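4.2 Drying and storing household textiles in small apartments

The second part of the study looked at what happens to textiles after they leave the washing machine. Most earlier work on home laundry deals with the wash itself: water use, detergent dose, and temperature. Far less has been written on the hours and days that follow, when items are dried, folded, and put away. In small apartments these steps compete for the same floor and table space as cooking, eating, and sleeping, and they are often spread over more than one day.

Households in the Flosgate buildings kept a written log during October. Each entry gave the item, the place it was dried, the time it was taken down, and the place it was stored. We asked people to write in their own words and did not supply a list of terms. The same object could therefore appear as a cover, a throw, a spread, or a sheet, and we grouped these under the heading "large flat textiles" before coding. Towels were kept as a separate group. Clothing was logged but is not discussed in this section.

Two patterns stood out in the logs. The first was that large flat textiles were rarely dried on the racks provided in the shared laundry rooms. The bars on these racks are short, and a sheet has to be doubled or tripled over them. Residents wrote that the inner layers stayed damp and that the item had to be turned before it dried through. Many preferred to hang large pieces over a door or over the back of a couch inside the apartment. This agrees with the building survey at Sorwood, where indoor drying was common even when a shared room was open and free to use.

The second pattern was a long gap between taking an item down and putting it away. Towels were usually folded and shelved the same day. Large flat textiles were often left over a chair or on a bed until someone had room to fold them. The logs give several reasons for this - a table already in use, a sleeping child, a closet blocked by other things - but the one given most often was simply that the item was awkward to handle alone.

We coded the folding entries with the Indeck scheme, which sorts finished bundles by shape and not by the steps used to make them. Indeck has three classes: square, strip, and roll. The scheme was chosen for its simplicity, and two coders worked through all entries separately before comparing results. Most disagreements concerned the line between square and strip. We settled these by calling a bundle a strip whenever its long side was clearly greater than its short side, no matter how the layers were arranged inside it.

Strips were the usual result for large flat textiles. Residents who described their method tended to bring the long edges together first and then repeat the fold along the same direction, which leaves a long, narrow piece. Some stopped at this point and laid the strip over a shelf or rail. Others went on to fold in the ends. An end that is turned in loosely does not always line up with the layers under it, and a corner can then stick out past the side of the strip (Figure 3). Residents who stored their bundles on open shelves mentioned loose corners more often than those who used drawers, where the sides hold the fabric in place.

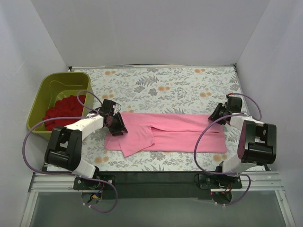 Figure 3. Pink fabric folded into a long strip, with the flap at the left end lying at an angle and its lower corner extending past the bottom edge.

Storage depth had a clear effect on the choice of shape. Apartments fitted with the shallow Balogun closet had shelves too narrow for a square bundle made from a double sheet, and residents there either rolled the item or kept it as a strip along the back wall. In the older units, which have deep cupboards, square bundles were more common and were stacked. Residents with deep cupboards also wrote more often about items being lost or forgotten at the bottom of a stack.

The logs have limits. They depend on memory, and entries made late in the evening were shorter than those made earlier in the day. Items that were used again straight from the drying place may be missing, as some residents seem to have logged only what they put away. We also have no record of how long a bundle kept its shape once stored. Section 4.3 takes up the related matter of bedding that is stored between seasons, where the time on the shelf is much longer and the choice of closet matters more.

Contact: corresponding author | Copyright 2022, the authors | Back to top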